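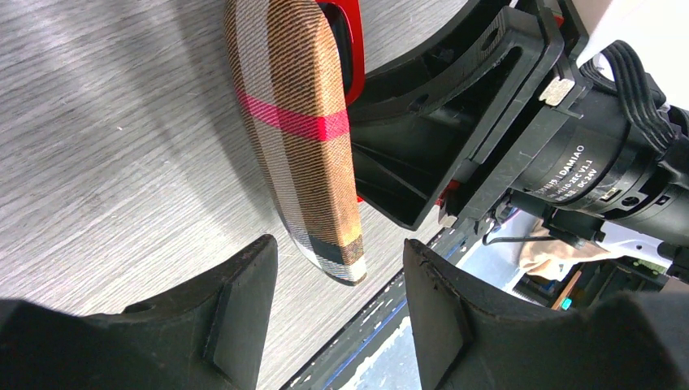 Morfudd Humphreys reckons a bet tracker is a waste of money when a spreadsheet does the same job for nothing, and that anyone who needs an app to tell them they're losing has bigger problems. She left that under my piece on staking plans and it got a fair few nods. I used a spreadsheet myself for years, so I went into this review of Brotus half agreeing with her.

## Brotus bet tracker, basketball version

Brotus is a record-keeping app for people who bet on basketball. It doesn't sell tips and it doesn't connect to a bookmaker. You type in the game, the market, the odds and the stake, and it keeps the running total. The paid version costs $43 a year. The free one stops you after 60 entries and won't let you export anything, so treat it as a trial.

I logged 104 bets in it, mostly NBA totals and a few player rebound lines, with some local league games when I was home to watch them. I paid for it myself.

### Entering bets

Entry is quick once you've set your defaults. I set mine to decimal odds and a flat stake, and after that a single bet takes a few taps. The team list is complete for the NBA. For the smaller leagues you have to add teams by hand the first time, and I managed to create the same club twice with different spellings. You can merge them, but the option is buried in Settings under "Tidy names" and I only found it when I went looking for something else.

Multis are handled badly. Each leg gets its own line, but the result is recorded against the whole ticket, so you can't see which leg let you down without opening it. If you mostly bet multis, look elsewhere.

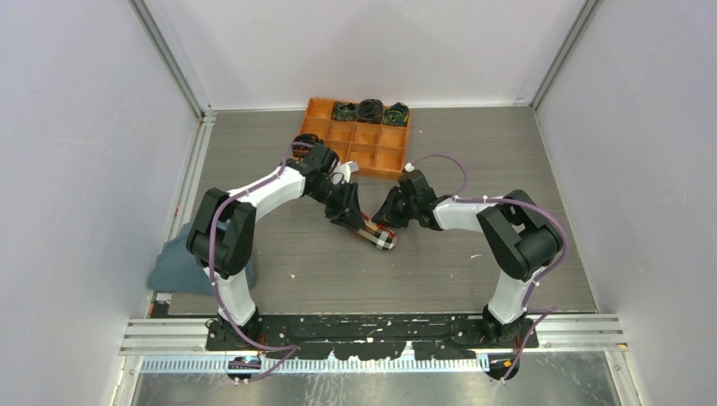 *Three rolls in the orange tray, another beside it.*

### Reports

The reports are the reason to pay. You can split results by market, by home or away, by days of rest, and by how long before tip-off you placed the bet. That last one told me something I didn't want to hear. My bets placed in the morning were close to square. The ones placed in the last half hour before the game, when I was reading injury news and getting excited, were where most of the money went.

My old spreadsheet could have shown me the same thing, but I never had a column for time of day and I never would have filled it in. Brotus stamps the entry for you. It does mean you need to log the bet when you make it, as the stamp can't be edited later.

There's also a closing line comparison. You enter the price at tip-off and it shows whether you beat it. I kept this up for a few weeks and then got slack — it's a manual step, and tip-off here is often while I'm at work.

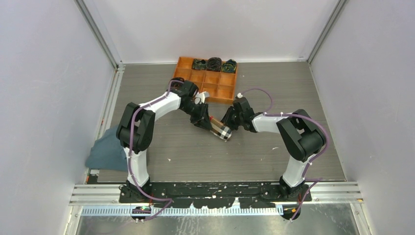 The charts themselves are plain. You get a line for the bankroll and bars for everything else, and the colours can't be changed. On a phone the labels overlap if you pick a range longer than a month. On a laptop they're fine.

### Limits and export

You can set a weekly deposit limit and a weekly stake limit. The app can't enforce either one, but it turns the top bar red and makes you tick a box before it accepts another entry. I hit the stake limit once in January and the box was enough to make me close it and go to bed.

Export is to CSV, up to 2000 rows at a time. Dates came out in the wrong order when I opened the file, day and month swapped, and I had to fix the column format before it would sort.

### Compared with Dundard

Seren Rosser lent me her login for Dundard so I could try the two together. Dundard looks nicer and handles multis properly, with each leg graded on its own. It also shows bookmaker offers on the home screen, above your own results, and you can't switch them off. I don't want that in something I'm using to keep my betting in check. Its reports are thinner too, with no split for rest days.

For straight bets I'd take Brotus. For multis, Dundard, if you can ignore the offers.
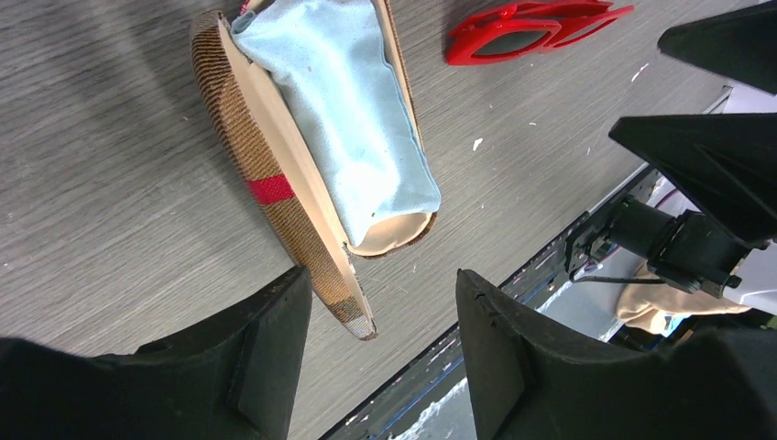
Can you bring your old spreadsheet into Brotus?

Only if the columns match their template exactly, and the imported bets won't have a time stamp, so they're left out of the tip-off report. I brought mine in anyway for the bankroll line. Allow an evening for it and keep a copy of the original file.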